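MKT 214: Marketing Communications
Handout 3: Email lists, open rates, and what a subject line can do
Instructor: Notburga Tanner
11 January 2022

Welcome back! Last time we got through paid search and ran out of clock, so the budget questions move to the end of today's session. Bring the worksheet you already have. Today is email, my favorite unit of the whole course, and I'm going to try to talk you into loving it too.

Why spend a full session on something this old? An email list belongs to the company that built it. A social platform can change what it shows people overnight, and a brand with a huge following there has no say in it. A list travels with you. It also gives you numbers you can read without a dashboard subscription, and you can start learning from them after a single send.

Terms you need before we go on

Delivered: sent messages minus the ones that bounced. Always divide by this number, never by sent.
Open rate: unique opens divided by delivered. Treat it with care. Some mail programs load images automatically and log an open when the person never looked.
Click rate: unique clicks divided by delivered.
Click-to-open rate: unique clicks divided by unique opens. Good for judging the body of the email separately from the subject line, as long as you remember the weakness in the opens.
Segment: any slice of the list you can describe in one sentence. If it takes two sentences, you probably have two segments.

Our running case: Tilalness

Tilalness is a small online shop selling home goods. Colleen Sutherland runs its marketing more or less alone, and she has let us work with her list from last June. She had been sending one newsletter to everybody, with the same subject line format every time: the shop name, a colon, the month. Her products are plain, useful things for the house, and her customers mostly buy once and go quiet.

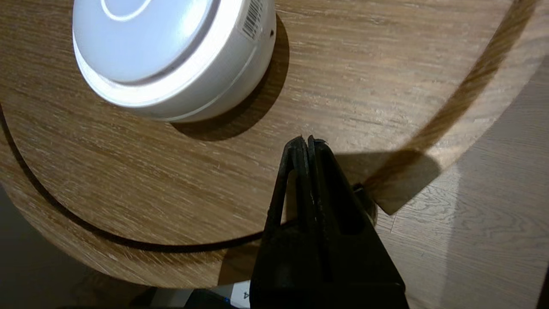
Fig. 1. White cylindrical device on a round wooden tabletop.

The June send went to 1,263 addresses, of which 1,231 were delivered. Work out the bounce rate yourselves before reading further. (You should get 2.6 percent. If you got 97.5, you found the delivery rate, so go back and look at which number you put on top.)

For the next send, Colleen tried two subject lines on a random split of the list. Version A kept the old format. Version B was a question: "What's the one thing in your kitchen you'd replace?" B got more opens and a lot more replies — real, typed-out replies, some of them several paragraphs long! She answered every one. Two of those answers became product descriptions, which is a lovely thing to happen to a subject line test.

Now for the part I want you to argue about. Replies don't appear in most email reports. If Colleen had judged the test on clicks alone, A and B would have looked nearly the same. So what was the goal of that email? Write it down in one line before you pick a metric. We'll compare lines in class, and I expect them to disagree.

A word on sample size

Small lists make noisy tests. With 35 people in each half, one busy family checking mail at lunch can swing your result. Run the same test two or three times, and change only the subject line. Yi-an Heo's notes from the statistics workshop cover this very clearly and are in the course folder.

For next time

Read the Banard chapter on welcome emails, skipping the section on software. Then write three subject lines for the Tilalness welcome message, each aimed at a different segment, and name the segment under each line. Kyu-ri Lim will collect them at the start of class. Handwritten is fine.

Budget worksheet: questions 4 through 7 only.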